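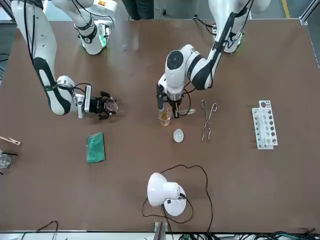
Our department has completed its evaluation of the Drurivix two-arm bench kit, and I have been given permission to set out the findings on this blog, where I have followed the matter since last June. The full report is an internal document. What follows is my own account of it, written for colleagues in other teaching laboratories who have asked whether the kit is worth the money and the space.

The product is sold by Drarnent as a complete package. It consists of two arms, two-finger grippers, the control software, a starter library of bench tasks and a service plan. The buyer supplies the table, the glassware and the lighting. The seller's material describes the kit as suited to "light laboratory handling," a phrase broad enough that we thought it best to write our own list of what we would want done.

That list was drawn up by Nurhan Sezer and me. It was limited to work that a first-year student would be expected to carry out without supervision: picking up a glass dish and passing it from one place to another, holding a small beaker steady during stirring, setting a glass rod down without rolling it off the table, and handling crucible tongs. We left out anything involving an open flame, and we left out weighing, as the kit has no means of dealing with a balance door.

Delivery and installation

The kit arrived in the state promised, with one exception. The mounting hardware for the second arm was packed for a different table profile, and Drarnent sent the correct parts without charge. Installation was carried out by their engineer in the presence of our staff. The arms hang over the far side of the table and reach inward, which leaves the near side free for an operator to lay out equipment. This arrangement is a sensible one for a shared room, though it does mean that the person standing at the far side must be aware of both arms at once. We have added a line on that point to our local safety notes.

Readers planning a purchase should give thought to cables before the engineer arrives. The manual devotes a single page to the subject. A short length along each arm must be left slack for the wrist to turn, and the slack has to go somewhere. We changed our routing twice during the evaluation and would have saved time by agreeing on it at the start.

The evaluation itself

We recorded 582 attempts across the task list. An attempt was counted as complete only if the item ended in its intended position, undamaged, with no human hand having touched it along the way. On that measure, 76 percent of attempts were complete. I consider this a respectable figure for unmodified equipment and ordinary glassware, and I would ask readers not to compare it directly with numbers published by other sellers, who define completion in their own ways.

The results were uneven from task to task. Beakers gave little trouble. The gripper closes evenly, and the pressure setting for small glass vessels can be left at its factory value. The tongs were harder than expected. They lie flat, their handles are looped, and the fingers tended to close on one loop and drag the pair sideways. Drarnent suggested a change to the approach angle, and this helped.

Glass dishes fell between the two. A shallow dish must be taken by its rim, and clear glass on a brown surface is a demanding subject for any vision system. When the dish was gripped well, the arm could tilt it and hold it on its edge for as long as the task required. When it was gripped poorly, the software did not always know it, and the arm would proceed to the next step with every appearance of confidence. Kazue Fujimoto has written to the seller asking for a grip check to be added between steps. We have been told that the request is under review.

Both arms can work at the same time, and this is the feature that distinguishes the kit from the single-arm unit we tried previously, the Durkard. With the Durkard, every task involving two objects had to be broken into turns, with a clamp or stand doing the work of the second hand. With the present kit, one gripper can steady the beaker while the other brings the dish across.
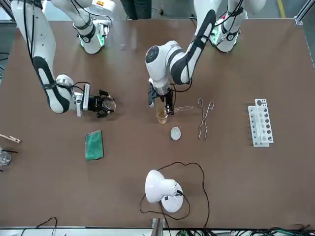
Beca Prosser disagreed with me on the value of this, and her objection deserves to be recorded in full: two arms are only an advantage if the tasks you run need two arms, and most of what we do in the first term is one-handed work that the Durkard handled for far less money. I would want to see the second arm earn its place over a whole teaching year before I signed for it.

I accept the first part of that statement. Of the tasks on our list, fewer than half made real use of both arms together. I am less persuaded by the second part. A teaching laboratory does not choose its tasks only by what the equipment can already do, and we have several practical sessions that were simplified for the Durkard and that I would like to see restored to their earlier form. Readers will have to weigh this against their own timetables.

Lighting

The question of lighting came up early and was never fully settled. The software is sensitive to glare, and a smooth curved surface, such as that of a watch glass, can return a bright spot that the system reads as an edge. The seller recommends even overhead light. Our room does not have it, and few older rooms do. We tested with an ordinary desk lamp on the table and moved it between sessions. Performance did vary with the position of the lamp, and the best position for the dish was not the best position for the stirring rod. Any laboratory that can control its light from above should do so before buying anything else.

I should add that a lamp on the table takes up working space and that its cord must be kept clear of the arms. The planning software has no knowledge of objects it has not been told about. We entered the lamp as a fixed obstacle, which solved the matter as far as the arms were concerned, although it had to be entered again every time the lamp was moved.

Software and training

The control software is clear and well laid out. A new member of staff can be taught to start, pause and stop a stored task in one morning. Writing a new task is another matter. The starter library covers the common motions, but joining them together requires patience, and the messages given when a step fails are written for engineers. Maribeth Sison prepared a two-page guide for our own staff that translates the most frequent of these into everyday words. I have asked whether it may be shared outside the department and will post it here if permission is given.

The service plan includes remote assistance. We used it on several occasions and found the responses courteous and prompt, if sometimes too ready to recommend a restart.

Cost

Prices are quoted on application, and I am not able to publish ours. I can say that the annual service plan came to 1374 dollars on the terms we were offered, and that the plan is optional after the first year. Replacement finger pads are sold separately. Ours showed wear sooner than the manual suggested, most of it on the inner faces, and I would advise any buyer to order a spare set with the kit — the delivery time for pads was longer than the delivery time for the arms.

Recommendation

The department has recommended purchase, subject to two conditions. The first is that the grip check be supplied, either as an update or as a supported addition to the task library. The second is that the seller confirm in writing how long the present control software will be maintained. Drarnent has answered the second point to our satisfaction. The first remains open as of 28th January.

For laboratories with a large amount of repeated two-handed work and good light, I believe the kit can be recommended without much hesitation. For those with mainly one-handed work, the cheaper single-arm units remain a fair choice, and Beca's caution should be read again before any order is placed. For research groups handling hazardous materials, our evaluation offers no guidance at all, as every liquid we used was harmless and every vessel was one we could afford to lose.

Aino Suominen has offered to host a demonstration for visiting staff from partner institutions once the open condition has been resolved. Requests should be sent through the department office and should state which tasks the visitors would like to see, so that the glassware can be prepared in advance.

Recent posts

Notes on the Durkard after one teaching year
Choosing a test tube rack that stays where it is put
The Prydderch training course: a report from the department
Writing safety notes that students will read
What we asked suppliers before the June trial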